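Koscombe Community Hall
Kitchen and servery: quarterly safety inspection
Date of inspection: Mon 1 April
Previous inspection: February (interim visit, following repair to the extractor)
Inspected for: Ikodwood Property Services
Key: S = satisfactory, A = action needed, N/A = not applicable

1. Access and floors

1.1 Main door opens fully and closes unaided: S
1.2 Serving hatch shutter runs freely, locks in the raised position: A
Comment: The left-hand catch engages only when pushed home by hand. Shutter to be kept down until the catch is replaced. Notice fixed to the shutter at the time of the visit.
1.3 Floor covering sound, no lifted edges: A
Comment: Welded seam open in front of the dishwasher, length 300 mm. Not yet a trip hazard but water will get under it. Reseal before the next visit.
1.4 Mat at rear door lies flat: S
1.5 Fire exit route clear: S
Comment: Folding chairs noted in the rear passage in February have been moved to the store.

2. Work surfaces and food preparation

2.1 Worktops free of cracks, chips and open joints: S
2.2 Joint between worktop and wall sealed: A
Comment: Sealant has shrunk behind the small sink. Remove the old material completely before applying new. The last repair was laid over the old bead and has come away with it.
2.3 Chopping boards in usable condition: A
Comment: Two plastic boards are deeply scored and should be thrown away. Wooden and bamboo boards are permitted for fruit, bread and dry goods only. They are to be washed by hand, stood on edge to dry and taken out of use at the first split. They must not go through the dishwasher.
2.4 Boards separated by use: S
2.5 Knives stored in rack or sheath: A
Comment: Loose knives found in the second drawer down, mixed with serving spoons. Fit a drawer insert or use the wall rack. Knives in use during preparation should be laid flat, well back from the edge of the surface, with the blade facing away from the person working. They should never be left in a sink.
2.6 Drinks area set out separately from raw food: S
Comment: Cut fruit for drinks is to be prepared on its own board and covered if not used straight away. Plastic cups and jugs should be looked over for cracks before each session. Clouding alone is not a reason to reject them, but a crack at the rim or base is.

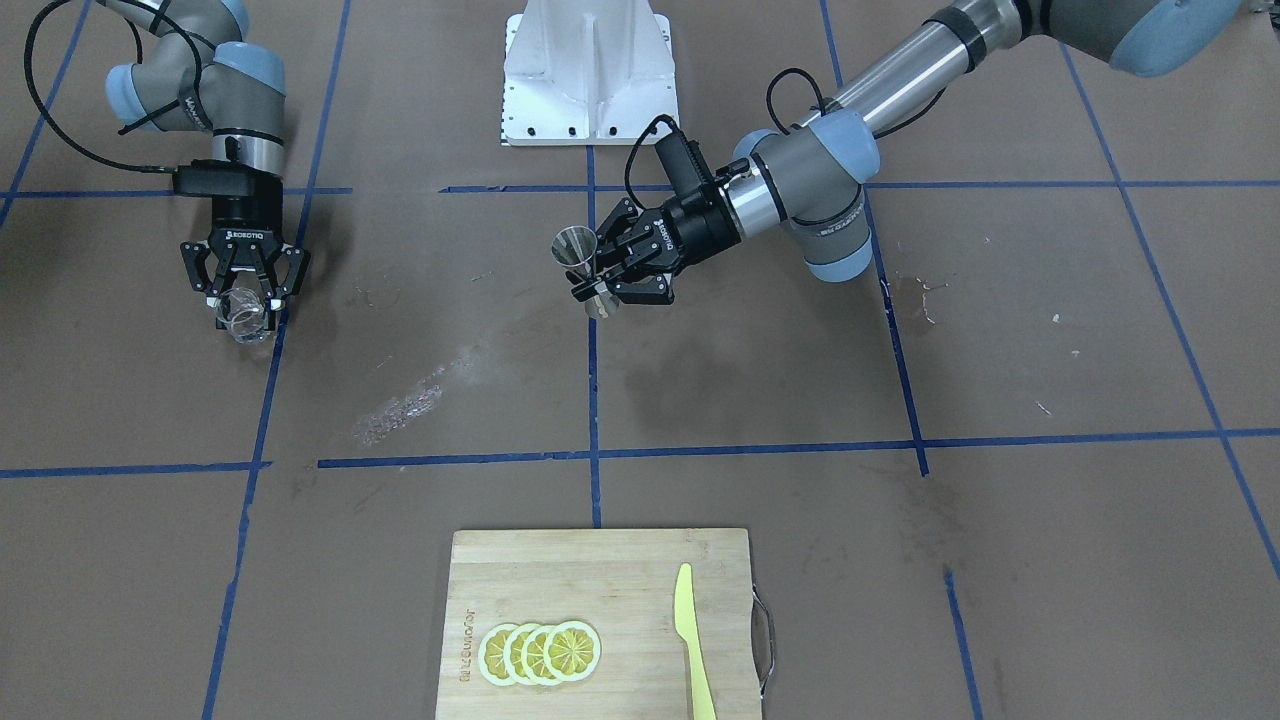 2.7 Cleaning cloths separated by area: S
2.8 Spray bottles labelled with contents: A
Comment: One bottle under the sink had no label. Emptied and removed.

3. Electrical

3.1 Portable appliances carry a current test label: A
Comment: Kettle and toaster in date. The Baxter water boiler has a label that can no longer be read. Check against the appliance register and relabel, or retest if no entry is found.
3.2 Flexes and plugs free of damage: S
3.3 Flexes kept clear of sinks and hot surfaces: S
Comment: The flex to the boiler has been shortened as asked in February.
3.4 Sockets secure, no scorching: S
3.5 Extension leads not in permanent use: A
Comment: Lead to the under-counter fridge is still in place. This was raised at the last full inspection and no work has been done. A fixed socket is required.
3.6 Residual current device trips on test button: S

4. Hot water, refrigeration and dishwasher

4.1 Hot water warning sign displayed at both sinks: S
4.2 Fridge thermometer present and readable: S
Comment: Reading at time of visit 3 °C.
4.3 Freezer temperature: S
Comment: Reading at time of visit minus 18 °C. Light frost on the upper shelf. Defrost when next empty.
4.4 Door seals clean and intact: A
Comment: Fridge seal torn at the lower hinge corner. Replacement seal to be ordered from Gratix, quoting the model number from the plate inside the door.
4.5 Dishwasher drains fully, filter clean: S
4.6 Temperature log kept up to date: A
Comment: Log has gaps of more than 37 days in total over the period. Hirers are to be reminded that an entry is needed for each booking where the fridge is used.

5. Gas and ventilation

5.1 Cooker isolation valve accessible and labelled: S
5.2 Landlord's gas record on display: S
5.3 Flame failure devices operate on all burners: S
5.4 Extractor runs at both speeds: S
Comment: Repair carried out in February is holding. Slight noise at high speed, to be checked again next time.
5.5 Grease filters clean: A
Comment: Left filter heavily loaded. Wash or exchange before the next hire that involves frying.

6. Fire and first aid

6.1 Fire blanket in its holder, tabs hanging free: S
6.2 Extinguisher in date, pin and seal in place: S
6.3 First aid box complete: A
Comment: Blue plasters and burn dressings used and not replaced. Eyewash in date.
6.4 Accident book available: S
Comment: No entries for the kitchen since the last full inspection.

7. Actions in order of priority

Before next hire: 1.2, 2.5, 3.1, 6.3. The boiler in 3.1 is not to be used until it has been confirmed as tested.
Before next hire involving frying: 5.5.
Within the month: 1.3, 2.2, 2.3, 3.5, 4.4.
Ongoing: 4.6.
Closed during visit: 2.8.

Items not closed by the next inspection will be carried forward under the same number. A copy of this sheet is to be kept in the kitchen folder, with the appliance register behind it.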